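Unit 6 handout: Comparing end pieces on the hand-held gripper
Robotics Workshop II, Biljana Spahić

Before Friday, please read this through once with a pencil nearby, even if you were in the room for the first half of the comparison and feel you already know how it goes. You will be working in pairs, one person on the tool and one person on the log sheet, and you'll swap after 40 trials so that everybody's hands get a turn and everybody's handwriting gets a rest.

We have two end pieces to compare. The Melov is the stiffer of the two, and the Dumitrescu gives a good deal more when you lean on it. Rónán Flanagan ran both of them in April with last term's group and kept his log sheets, bless him, so you have something to hold your own numbers up against. His group got 70 clean pickups out of 100 with the Melov and 60 out of 100 with the Dumitrescu. Please don't take that as settled! They used one set of objects and one table height, and I would love to see whether the gap holds up when you change either of those.

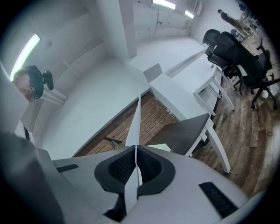

Camera view is the part of this unit that students tend to rush, and I'd ask you to slow down for it. A grasp that feels perfectly fine in your hand may be hard to judge later from the recording, and the recording is what we score. Look at how much room the tool takes up along the bottom of a wide view, and how the thin white fin stands up out of the middle of the black cup-shaped pad and splits it into a left half and a right half. I use the fin as my reference line when I score: was the object to the left of it, to the right, or hidden behind it? Write L, R or H in the third column. Notice the ceiling lights too, and check your own footage for glare before you commit to a full run.

A few words on the log sheet. Write down the end piece, the object, the table height and the result, in that order, every single time, including the trials that went badly. If you drop something, it's a drop. If you aren't sure whether it was a clean pickup, put a question mark and move along, and we'll go over the question marks together afterward.

For next time: read the Drestavach notes on grip force, pages on soft contact only, and bring one household object you think will favor the Dumitrescu.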